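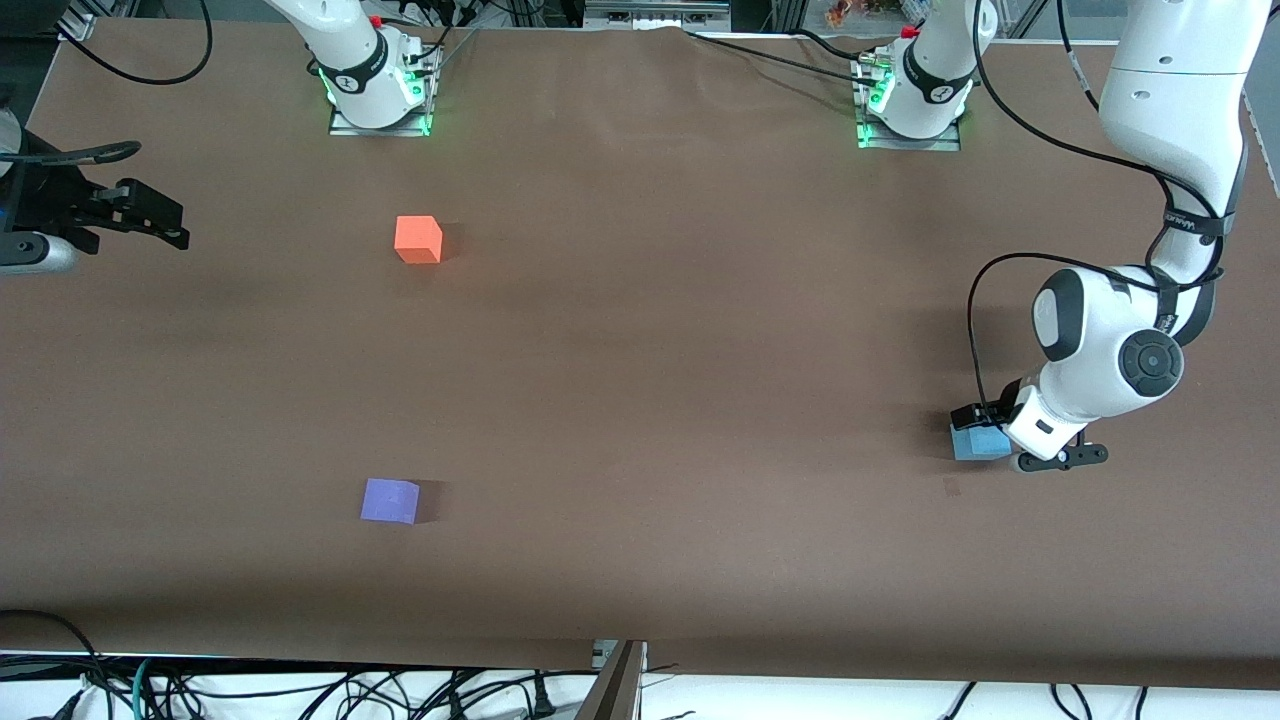
Cuaderno de banco, agosto. Evaluación del kit de dos brazos de Pevano

Entrada de las 16:40. Escribo en español para que lo lean también los compañeros de Zeltelside. Si alguna frase queda rara, corregidla encima, no me molesta.

Lo que nos ofrece Pevano es un paquete: dos brazos con sus placas de montaje, dos pinzas paralelas, el software de coordinación y un año de soporte remoto. Tenemos el equipo en préstamo 15 días y después hay que decir sí o no. Singhal quiere una respuesta por escrito, con motivos, y de ahí esta entrada larga.

Montaje. Las placas metálicas cuadradas van sobre el tablero marrón. El manual da el par de apriete en una tabla y otro valor distinto en el dibujo. Pregunté al soporte y contestaron en la misma mañana que vale el de la tabla. Anoto esto a favor del soporte y en contra del manual.

Cables. Es lo que menos me gusta hasta ahora. Delante de la mesa se nos ha juntado una maraña de cables negros con algunos enchufes, y en el brazo izquierdo hay un cable suelto que hace un lazo por fuera de la articulación y baja hacia la muñeca. El kit no trae clips ni funda para este tramo. He pedido precio a Ranon por una funda flexible. Mientras no llegue, velocidad reducida en el izquierdo, por favor.

Prueba de los cubos. Usamos los cubos pequeños de espuma, el naranja, el morado y el azul claro. El azul claro lo dejamos al lado izquierdo, para el brazo izquierdo (recuerdo que los lados son los del robot, no los de quien mira desde el frente; yo mismo me equivoqué al escribir el primer guion). El brazo derecho espera con la pinza abierta hasta que el otro libera la zona.

El registro del programa tiene 2.038 ciclos desde que empezamos. Los fallos de agarre fueron 4, todos con la velocidad alta y todos en el brazo izquierdo. No puedo afirmar que la causa es el cable, pero lo sospecho. Me falta repetir la serie con el cable bien sujeto y comparar.

Software. La zona compartida se define con dos esquinas y una altura — fácil de entender, quizá demasiado simple para piezas largas. El programa guarda bien los puntos, pero si se cambia el nombre de una pinza hay que volver a cargar todo el proyecto. Gaurav Tyagi ha encontrado un modo de evitarlo editando el archivo de configuración a mano. Le he pedido que lo escriba en la página siguiente.

Precio. La oferta no incluye los dedos de recambio. El contrato de soporte después del primer año cuesta 1.000 euros al año y no está claro si cubre visitas o solamente conexión remota. Esto hay que preguntarlo antes de firmar nada.

Mi opinión de momento: el hardware me convence, la documentación no.

Pendiente:
Sujetar el cable del izquierdo y repetir la serie rápida.
Probar la espuma más blanda, con menos fuerza de cierre.
Limpiar la mancha rojiza oscura del tablero.
Pedir a Pevano el manual corregido.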